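Print this page | E-mail this page

Gripper Release Fault: Frequently Asked Questions

Last updated June 8, 2018

This page answers questions received by the Hesville Automation Laboratory about the gripper release fault on the lid-handling station. It applies to all users of the station, including visiting groups and Mendex service staff. It replaces the notice posted in April.

What happened?

During an unattended run of the lid-handling program, the gripper failed to open at the end of a closing move. The controller recorded the fingers as open and started the next move with the lid of the bin still held. The arm lifted the bin from the table, carried it to the edge of its work area and stopped when the joint load limit was reached. The bin then dropped to the floor. No person was inside the marked area and no injury was reported.

Was any equipment damaged?

The bin used in that run was cracked at the hinge and has been discarded. One finger pad was torn and has been replaced. The arm passed its brake and joint checks and was returned to limited service.

What caused the fault?

The fault had two causes. The first was a worn connector on the gripper cable, which interrupted the release command when the wrist was turned past a certain angle. The second was a setting in the Galang control program. The program accepted the command to open as proof that the gripper had opened, and did not wait for the finger position reading. Either cause alone would have been less serious. With a sound connector the gripper would have opened, and with the correct setting the arm would have stopped in place.

Why was the fault not found sooner?

The log shows 1,042 completed cycles before the incident. In 2 of these the release was late, but the fingers opened before the arm began to move and the cycle was marked as passed. Late releases were not reported to users at that time. They now appear as a warning on the operator screen, and any such warning ends the run.

Is the station in use again?

Yes, under limited conditions. Lid-handling work may be carried out at reduced speed with a trained operator present at the stop button for the full length of the run. Unattended runs remain suspended until the acceptance test described below is complete. 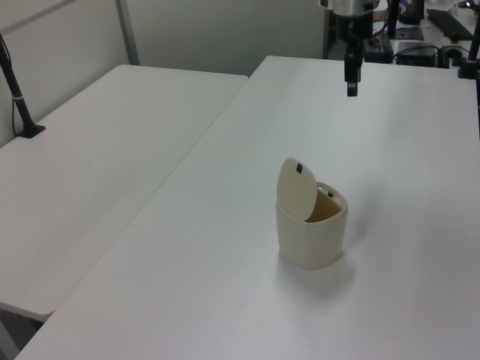 The operator must confirm the finger position on the screen before the first move of each session and again after any pause. Confirming by eye is not enough, as a gripper may look open and still be short of its release position.

What is the acceptance test?

The test consists of 300 lid cycles in a row without a late or failed release. Wrist angles are varied during the test so that the cable is moved through its full range. If a late release is recorded, the test is stopped, the cable and connector are inspected, and the count begins again from zero.

What should I do if the gripper does not release?

Press the stop button. Do not reach for the object and do not try to pull it free - the fingers may open or close without warning when the connection returns. Keep clear of the space under the arm. Once the station has been locked out, support the object from below and use the manual release. Record the fault before clearing it, and do not restart the program to see whether it happens again.

May I clear error code 620 myself?

No. Code 620 means that the commanded and measured finger positions do not agree. Before the incident this code could be cleared by any user. It now requires a supervisor login. Please leave the controller powered on so that the log is kept.

Does this affect other stations?

The Galang setting has been corrected on every station in the laboratory. The connector problem is limited to stations fitted with the Ratent gripper cable. These cables are now inspected monthly and replaced at the first sign of wear at the plug.

Do I need to repeat my training?

Users approved before the incident must complete the short refresher on lockout and manual release - the full course does not have to be repeated. Access cards will not open the station until the refresher has been recorded.

Contact: Hesville Automation Laboratory, Safety Desk | Copyright 2018 Hesville Automation Laboratory. All rights reserved. | Back to top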